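4.3 Instalação e substituição do saco no recipiente de recolha

Esta secção aplica-se à unidade de aspiração central Filix, versões de parede e de armário técnico. A montagem do corpo do ciclone está descrita na secção 4.2 e tem de estar concluída antes de se iniciar o procedimento seguinte.

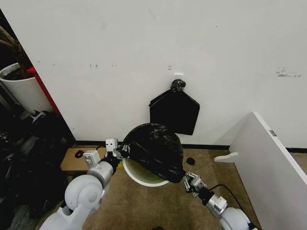

O saco não é fornecido com a unidade. Utilizar sacos de polietileno com espessura mínima de 40 micrómetros e capacidade superior à do recipiente, que é de 23 litros. Sacos mais finos podem ser sugados para o interior do ciclone quando o filtro está parcialmente obstruído.

Preparação

1. Desligar a unidade no interruptor principal e aguardar a paragem completa do motor.
2. Retirar a ficha da tomada. Nas instalações com ligação fixa, abrir o disjuntor correspondente no quadro.
3. Abrir uma das tomadas de aspiração da habitação para igualar a pressão na tubagem.
4. Soltar os dois fechos laterais e baixar o recipiente na vertical, segurando-o pelas pegas.

CUIDADO: O recipiente cheio pode ser pesado. Não o deixar suspenso por um único fecho.

Colocação do saco

5. Limpar o bordo do recipiente com um pano seco. Não aplicar massa lubrificante nem silicone na zona de contacto com a junta.
6. Abrir o saco e dobrar a boca para fora sobre toda a volta do bordo. A dobra exterior deve ter pelo menos 40 mm.
7. Empurrar o fundo do saco até assentar no fundo do recipiente e alisar as paredes de cima para baixo.
8. Encaixar o anel de retenção Tatgate (ref. 223) sobre a dobra, com as patilhas viradas para cima.
9. Ligar o tubo de equalização ao bocal lateral. Este tubo mantém a mesma depressão nos dois lados do saco.

Nota: Nas unidades sem tubo de equalização, não usar saco. O recipiente funciona directamente como depósito e é esvaziado à mão.

Reposição em serviço

10. Elevar o recipiente até a junta tocar no corpo do ciclone e fechar os dois fechos em simultâneo.
11. Verificar se nenhuma parte do saco ficou entalada entre a junta e o corpo.
12. Fechar a tomada aberta no passo 3 e restabelecer a alimentação.
13. Pôr a unidade a trabalhar e ler a depressão no manómetro Swai. Com todas as tomadas fechadas, o valor não deve ser inferior a 223 mbar.

Se o valor for inferior, desligar a unidade e repetir os passos 10 e 11. Se a leitura se mantiver, inspeccionar a junta (secção 7.1) e as tampas das tomadas (secção 7.4).

Intervalo de substituição

Substituir o saco quando o indicador de nível passar a vermelho. A contagem do indicador é feita por tempo de funcionamento e não por peso. Para pó de obra, gesso ou cinza fria, verificar o recipiente depois de cada utilização.

AVISO: Não aspirar cinza quente, brasas, líquidos inflamáveis ou pó metálico. Não aspirar água sem o separador Tendelham instalado a montante.

Após a substituição, repor o contador premindo a tecla R até o visor indicar 460. A limpeza do filtro é tratada na secção 4.4.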